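Workshop tips: sharing a bench with the sorting arm

Since Kisesetti put arms on the packing benches at Korkstead, the work has changed for us humans. We lift less and tidy more, which my mother would call progress.

Use two bins and never swap their sides. Boris Ševčík swapped them one Sunday and spent the shift fishing out 47 items by hand.

Flatten bags before they go down. A puffed-up one gets pinched at the top and dropped, usually on your side.

Lay tubes and anything pointed with a gap between them. Touching items count as one item, as far as the arm is concerned, and it won't be argued with.

Keep your tea on the shelf behind you. Emília Vrabec has lost two mugs.

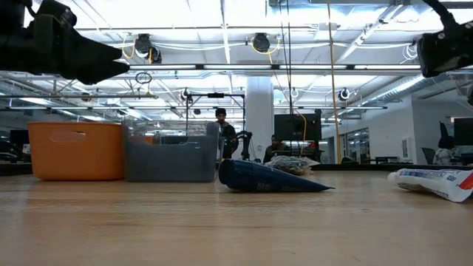 Orange bin, grey bin, and a toothpaste tube on the right.

Take your break when the arm is paused for checks. It gets almost 8 minutes, so you may as well have them too. Wipe the bench before you restart it.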